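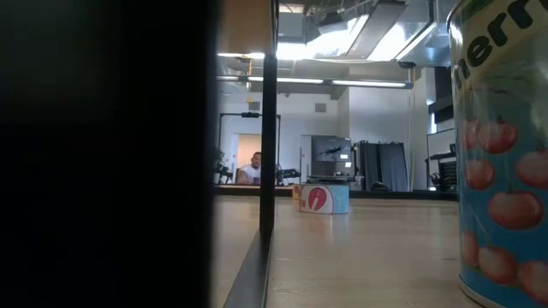 The back of the cupboard

By Imogen Whiteley
Nov 3, 2018

My mother kept a tin of pears through three house moves and one divorce. It was being saved for best. Best never came, and when we cleared her larder in June the pears were still there, along with enough custard powder to grout a bathroom.

Every family has a tin like it. Elsa Ekström, who grew up over her parents' grocery in Stivenis, remembers customers who bought fruit in syrup for the vicar's visit and then prayed he wouldn't come. Tracey Inskip runs a larder-clearing service and charges £70 for a morning. Most of that goes on standing quietly while people say goodbye to their prunes.

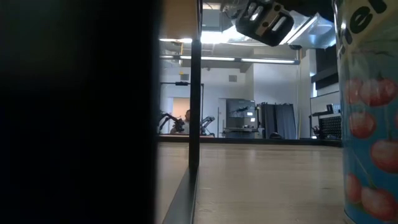 Is old tinned fruit safe to eat?

It often is, if the tin has been kept cool and dry and isn't bulging, leaking or badly rusted, though the taste and texture fade with age.

Ashley Furnival, my neighbour, takes a harder line. He writes the date on every lid in marker pen and eats strictly in order, so that one wet week he had mandarins for supper five nights running. He described this to me as a system. His wife described it as something else.

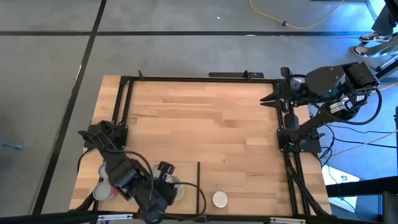 Blond butcher-block strips, set over a concrete floor.

As for the pears, I took them home, meaning to throw them out. They are behind the lentils now. I've told my daughter they're for Christmas, and she was kind enough not to ask which one.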